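Teaching a Hand-Held Gripper to Clear a Table: Group Project Report
Ovthorpe College, Robotics Option, second year
Group members: Deepika Amin, Satish Achari, Revathi Rai
Supervisor: Bindu Rodrigues
Submitted 2020-07-31

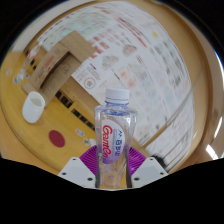
1. Aim

Our project set out to collect short recordings of people tidying a table with a hand-held gripper, and to find out if a small model trained on them could predict when the gripper should close. We did not plan to run anything on a full arm. The college arm was booked by the final-year group until the end of term, and Ms Rodrigues advised us to keep to the part we could finish.

2. Equipment

The gripper has two purple ribbed pads, which fan out on either side of whatever is being held. The body parts are light grey. We used the camera on the tool for all recordings and no second view. Files were copied to a lab computer after each session and sorted with Clovero, the labelling program the department already uses.

For objects we kept to things that were easy to replace. The clear Ganten bottle was our standard test item. It is harder than it looks, as its walls show bent views of whatever is behind them and the outline gets lost against a printed background. A white cup and a cardboard carton were also used.

3. Method

Each recording was one pick and one place. The person holding the gripper started with the pads open, moved in, closed on the object, lifted it and put it down somewhere else. Satish and Revathi did most of the recording and Deepika did the labelling. A label was a single mark at the moment the pads first touched the object.

We left small items lying on the table on purpose. In our first trials the table was bare, and the model learned to close on anything that was not yellow.

We made 343 recordings in June. Of these, 45 were thrown out, mostly for missing the start of the movement. Sumathi Pai from the year above checked a sample of the labels and asked us to redo one session where the marks were late.

4. Results

On the cup and the carton the model's closing point was close to ours in most tests. On the bottle it was worse. It tended to close early when the label faced away from the camera, and in 11 tests it did not close at all. Turning the label towards the camera helped, but that is not something we could ask for in normal use.

5. Problems

The pads slipped on the bottle if we held it too near the cap. We lost a session to a flat battery. Our folder names were also inconsistent until Revathi wrote them out on the board, and renaming the old ones took an afternoon.

6. Further work

The next group should record more clear objects, with the label turned in different directions. The recordings and labels are on the department drive under Clokbridge, and Satish has the notes on settings.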